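How to Keep Score at a Baseball Game (Even If You Keep Getting Up for Snacks)

I learned to keep score at Koivisto Field with a golf pencil and a program that had mustard on it, and I've been hooked ever since. If you've ever looked at somebody's scorecard and thought it was algebra, stick with me. You can pick up the basics before first pitch.
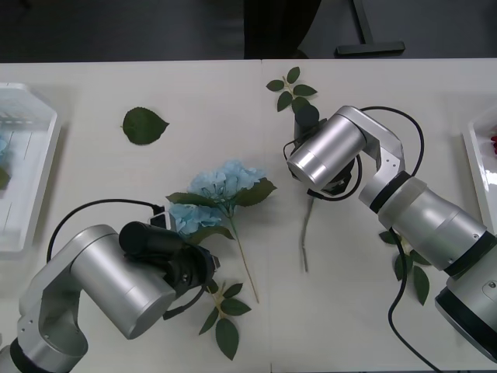 Siiri Peltonen
Fan Guides Writer, Jellside Baseball Club
April 1, 2019

Start with the lineups. Get to your seat early and copy down each batter's uniform number, name and position. Leave a little space under each name for substitutes — you'll want it by the seventh.

Next, learn the position numbers. These have nothing to do with what's on the jersey. Pitcher is 1, catcher is 2, first base is 3, second base is 4, third base is 5 and shortstop is 6. The outfield goes left to right as you look out from home plate: 7, 8, 9. Yes, shortstop after third feels backwards. You get used to it!

Now the fun part. Every time a batter comes up, you use one box. A grounder to short that gets thrown to first is 6-3. A fly ball to center is F8. A strikeout is K, and if the batter goes down looking, write the K backwards. I also put a small circled number in the corner for which out it was.

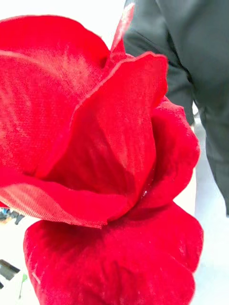
When somebody reaches base, draw a line along the diamond as far as they got. Write 1B, 2B, 3B or HR next to it, or BB for a walk. As they move up, keep drawing. If they come all the way around, color in the diamond. My friend Zdenka Leka uses a different color for each inning and her cards look gorgeous, but I stick with plain pencil (I erase a lot).

At the end of each half inning, draw a slash under the last batter's box so you know where to pick up. Then total the runs and hits at the bottom of the column.

What if you miss a play? Write WW, for "wasn't watching," and move on. My card from our game against Totine last June has three of those in a row, all from one very long pretzel line.

Double switches and batting around will mess you up at first. If a team sends up more than nine in an inning, just slide into the next column and cross out the inning number at the top. Renumber the rest as you go — it gets ugly, but it works.

Blank cards are at the table inside Gate 18, and a pencil comes with each one.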